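Practice Kitchens Made of Numbers

By Keegan Lockyer
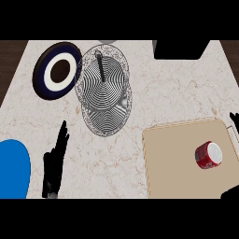
The counter that changes every time

Khadija Amrani's team at Gerside has been trying to answer a narrow question: if a two-armed robot learns to clear a kitchen counter in simulation, how much should that counter change from one practice run to the next?

The usual answer is to change everything. Swap the plates, the stone, the lighting and the clutter, and hope that the real world ends up looking like one more variation. Amrani's group had done it that way for two years. Their policy, the program that turns camera images into arm movements, learned slowly and tended to hover over objects without picking them up.

So they split the variation into two kinds. Surface variation covers patterns and colors: a plate with a navy rim and a brown center, a glass dish filled with rippling black and white rings, a marble top with rust-colored veins. Layout variation covers where things are and how they lie. A soda can on its side on a cutting board is a different problem for a gripper than a can standing up.

The team calls its method Zulura. It starts with layouts and holds the surfaces nearly fixed. Once the policy can handle a given layout, the surfaces begin to change, and they change faster as the robot's success rate goes up. When the rate drops, the program backs off.

"We were asking it to learn what a can is and how to grab one in the same week," Amrani said. "It did both badly."

What they measured

The main comparison used 3000 simulated practice scenes for each method. Every scene had a pair of arms, a counter and a set of household objects, and the task was to move one named object to one named spot. The trained policies were then tested on 500 scenes that neither had seen.

Zulura did better on the test scenes, and most of the gain came from objects lying on their sides or touching one another. Dishes that touch are a common cause of failure, Amrani said, as a finger meant for one rim often ends up pushing the other. On simple scenes, with one upright object and plenty of space, the two methods were close to even.

Glass remained a weak spot. A strongly patterned dish pulled both policies off target, and the new training order made only a small difference. The group suspects that the camera resolution is too low for fine rings and plans to test that separately.

Off the screen

The harder test was at Karstead, a shared lab where the group has a real counter and a pair of arms. Policies trained in simulation often fall apart at this stage. Friction is wrong, the arms lag a little, and cameras never sit quite where the model says they do.

The Karstead results were mixed. The policy reached for the right object more often than the older one, but it still dropped cans. Amrani puts that down to the simulated grip, which treats a can as a rigid body. A real one dents and rolls.

Snorradóttir, a small company that writes contact physics software, is now working with the group on a softer can model. The first version ran too slowly for training, and a lighter one is being tested.

The team posted its training code on 27 July 2023, along with 1000 of the practice layouts. The surface patterns are in a separate download, and the notes ask users to report any objects that pass through the counter when a scene loads.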